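What Is on a Motherboard?
Last updated: July 19, 2020

A computer is made of separate parts, and the parts have to be joined together. The motherboard does this job. It is a flat, stiff board that the other parts plug into or are fixed to. Many motherboards are green. The colour comes from a thin coating that protects the metal underneath, and it makes no difference to how the computer works.

Electricity travels across the board along narrow copper lines called traces. A trace does the same work as a wire, but it is flat and cannot come loose. Most boards have several layers of traces pressed together, so you can only see the ones on the outside.

The processor, or CPU, carries out the instructions in a program. It sits in a socket. On many boards a metal frame goes round the processor and a thin lever locks the frame down. The shiny lid on top of the processor is called a heat spreader. It passes heat from the small chip inside to a larger cooler, which is fitted on top before the computer is used.
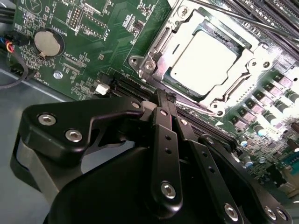 Why does a motherboard need a battery?

The battery keeps the computer's clock running while the power is switched off. Without it, the computer would lose track of the date and time whenever it was unplugged.

The battery is a coin cell, the same shape as the ones in some kitchen scales. On this board it is held in a black holder, with BATTERY1 printed beside it. The printed words are there for the people who build and repair computers. FAN_CPU1 marks the connection for the processor's fan. Engineers call this printing the silkscreen.

Long slots near the processor hold the memory. Memory stores the things the computer is working on now, and it is emptied when the power goes off. Files you want to keep are stored on a separate drive.

Two other kinds of part are found close to the socket. Inductors are often small square blocks. Capacitors are often short cylinders – they store a little electricity and release it very quickly. Together they help to give the processor a steady supply.

Words to know

Trace – a flat metal line that carries electricity.
Socket – the place where the processor fits.
Header – a group of pins for attaching a cable.
Coin cell – a small round battery.

Never open a computer unless an adult is with you and it has been unplugged.

Text: Daryna Kravchuk
Checked by: Yurii Nechyporuk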